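Shezi Drawer Cell, simulation package
Known fault: early handle release. The close command can return "done" before both fingers load the bar handle.
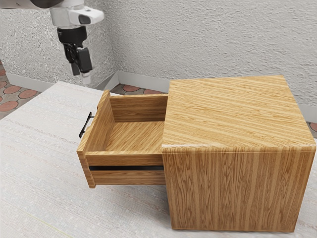
Render: Floltetti / Zinhle Molefe

Logged in 43 of 1,000 runs on the January build. Affected runs end with the drawer short of its target.

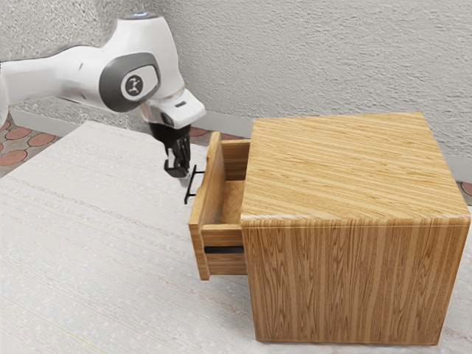

Set the force threshold before the pull starts - the default is zero. Do not copy it to hardware untested.
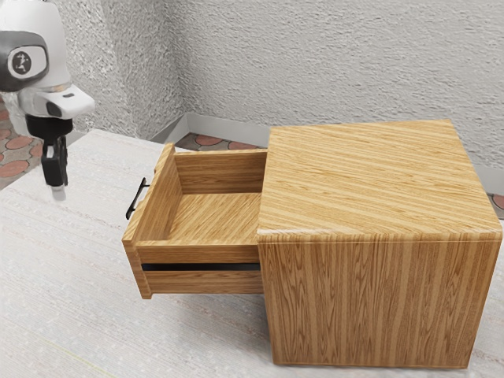

Keabetswe Ngcobo: Same fault with the threshold set. Lowering pull speed cleared it.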